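Turning a handwheel in the simulator: a walkthrough for new club members
18 Apr 2022
By Mpho Shezi

Welcome back, everyone, and a special hello to those of you who joined us after the December open evening and have been patiently waiting for something meatier than stacking blocks. This walkthrough takes you through the handwheel task, in which the arm has to take hold of the little crank on a vise-like slide and wind the jaw along to a chosen mark on the scale. We do the whole thing in simulation first, and you will want a good long afternoon for it (and probably a sandwich).

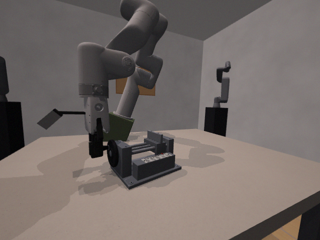
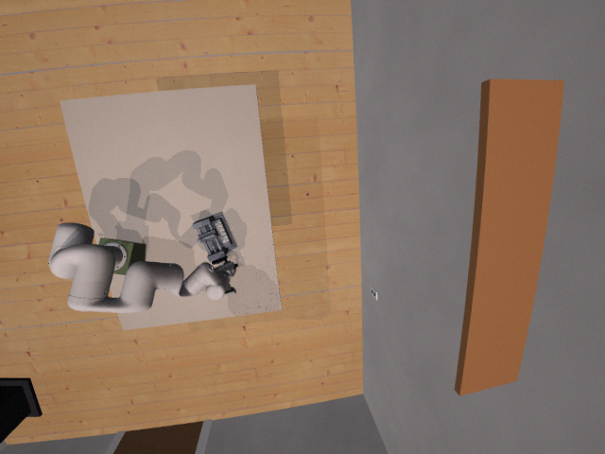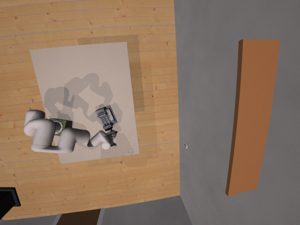
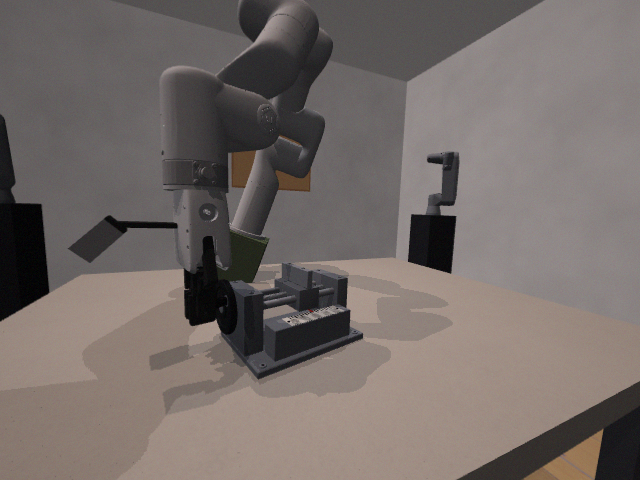 The handwheel task in the simulator: first and last pictures from beside the table, second and third from overhead.

Before you start

Open the club folder and make your own copy of the Flurkum scene. Please do make a copy — last term two of us were cheerfully saving over each other's work for a week before we noticed. Rename it with your initials, load it, and let it sit for a moment until the arm has settled into its home pose.

Open both views side by side. The overhead one is lovely for judging whether the gripper is lined up with the mechanism, but it tells you very little about height. For that you need the view from beside the table, where you can see how much room there is between the fingertips and the tabletop. Keep an eye on the shadows too, as the arm's own shadow can make the overhead view quite muddling until you get used to it.

Step 1: Find the wheel

Move the arm slowly until the gripper is over the handwheel end of the mechanism. Don't try to come down straight away. Stop well above it, check the overhead view, nudge, and check again. I usually need four or five nudges, and Emmanuel Langat, who is far better at this than I am, still needs two or three.

When you are happy, save the pose and call it "above". You will come back to it more often than you expect.

Step 2: Come down beside the crank

Lower the gripper in small steps with the fingers open. You are aiming to finish beside the crank handle, with the fingertips just clear of the table. If they touch, the simulator will push back and the arm gives a rather alarming shiver. No harm done! Go back to "above" and try again.

Save this second pose as "ready".

Step 3: Close and turn

Close the fingers gently on the handle. Now comes the fiddly part, which is that the handle travels in a circle and your gripper has to travel with it. Our script breaks the circle into short straight moves, and you set the number yourself near the top of the file. I began with 600 for a full turn, which was beautifully smooth and dreadfully slow. Emmanuel settled on 306 and I have happily stolen his number.

Run a quarter turn first and watch the fingers closely. If the grip slips, open up, return to "ready" and move a hair closer to the wheel. If the wrist runs out of travel halfway round, your approach angle is off, and you will need to redo Step 1 with the hand twisted a little further before you come down.

Step 4: Check the scale

After each run, zoom in on the scale along the front of the mechanism and compare it with the jaw position printed in the log. Write both down in your notebook, including the runs that went wrong. We have 1,221 runs in the club log now, and the messy ones have taught us far more about the wrist than the tidy ones did.

Step 5: Hand it in

Put your script, your saved poses and a few lines about what gave you trouble into the Vendetti folder. If you get stuck on the wrist twist, have a look at Emmanuel's notes on run 415, where he works through it with little sketches, or catch either of us at the start of the next session and we'll go through it together at the big screen.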